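Tumley Bedding Set

README for the student project dataset, second release

Tumley is a collection of hand-held gripper demonstrations recorded by the robotics club at Plustgate over one spring and summer. Everything in it is cloth on or near a bed: bedspreads, blankets, pillowcases, towels and smaller pieces of fabric. The club used it to train a folding policy for its entry in the Zivwood student challenge, and it is shared here for other school and college teams.
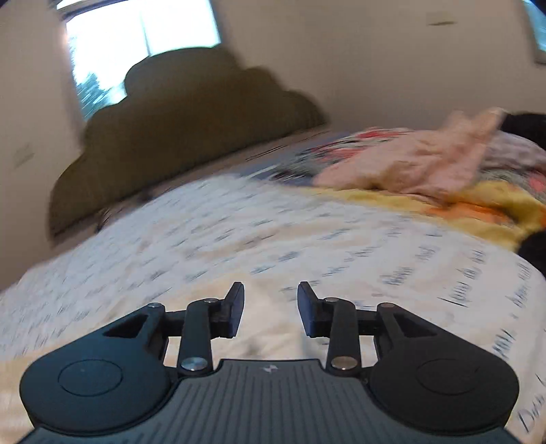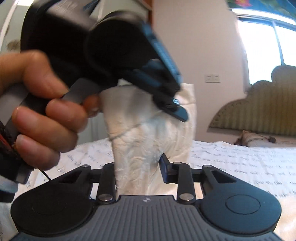
Wrist view, bedroom recordings, script-print bedspread

Contents

The release has three folders.

episodes/ holds one subfolder per recording. Each contains the wrist video, the gripper opening width over time, the estimated pose track and a short text file with the task name. Two-gripper episodes have a left and a right version of each file.

calib/ holds the lens calibration for each gripper and the width calibration (fully open and fully closed). Calibrations were redone in August after the finger pads were replaced. Use calib/old for anything with a session number of 18 or lower and calib/new for the rest.

splits/ holds the train, validation and test lists. The test list contains only rooms that do not appear in training. Please keep it that way if you publish a score against our numbers.

Tasks

There are 5 task names in the label files:

pick_edge: close on the edge of a cloth and lift
pass_cloth: hand a cloth from one gripper to the other
fold_half: bring one side of a cloth over the other
smooth: drag or press out wrinkles
clear_bed: move whatever is lying on the bed to one side

The label says what the person was asked to do. It does not say whether it went well. Failed attempts were kept, and the field "ok" in the text file is 0 for those. Some early episodes have no "ok" field. Treat them as unreviewed.

How it was recorded

Each session was recorded in a club member's home with the grippers held by hand. Single-gripper tasks used the right unit. For pass_cloth and fold_half both units were used, either by one person or by two people standing on the same side of the bed. The file "who.txt" gives the number of operators but no names.

Episodes were limited to 20 seconds. The limit came from the battery pack we used at the start, and we kept it after changing the pack so that the lengths would match. A few clear_bed episodes run over and were left alone.

Beds were recorded as found. We did not remove blankets or clothing, and we did not ask anyone to change the covers. Curtains and blinds were left wherever they were, so exposure varies a lot between rooms and also inside one episode when the wrist turns toward a window.

Processing

Video was cropped to a square and resized to 1024 by 1024. The originals are on the club drive and can be requested, but they are large and the drive is slow. Poses were computed offline with a visual tracking script written by Timo Wunderlich. It is in the tools repository under Meinecke, the name of our pipeline. Run it with the --cloth flag or it will try to track points on moving fabric and drift badly.

Gripper width is read from the video, using the position of the fingers. There is no encoder. When cloth covers both finger tips the value is interpolated and the column "w_est" is set to 1.

Known problems

Patterned bedspreads are harder than plain ones. Lettering and other repeated prints give the tracker many points that look alike, and when the wrist moves fast the pose can jump by a row. We marked the jumps we found. There are certainly others.

Motion blur is common at the start of pick_edge, when people swing the gripper over the bed before slowing down. Ingeborg Kasten tried trimming these sections and the policy got worse at approaching, so they are back in.

In two-gripper episodes each wrist camera often sees the other gripper and the hand holding it. We did not mask hands. If you train on a robot that has no hands in view, you will probably want to do this yourself. Rhun Rowlands has a partial masking script in tools/hands, untested on the newer sessions.

The left and right clocks are synced by a tap at the start of the session. Drift over a long session has reached two video frames.

Privacy

Everyone who lent a room signed the club form, and families could ask for episodes to be deleted after watching them. Audio was stripped. Faces, mail and screens were checked for by hand. If you find something we missed, write to the club address with the episode number and we will pull it.

License and credit

Free for teaching, club and research use. Please name the Plustgate robotics club and the release number.

Recording: Emiliano Carrillo, Ingeborg Kasten
Tracking and tools: Timo Wunderlich, Rhun Rowlands
Labels and review: Kerstin Sauerland

Changes since the first release

Added clear_bed.
Fixed swapped left and right width files in pass_cloth.
Removed one room at the family's request. Splits were rebuilt, so scores from the first release are not comparable.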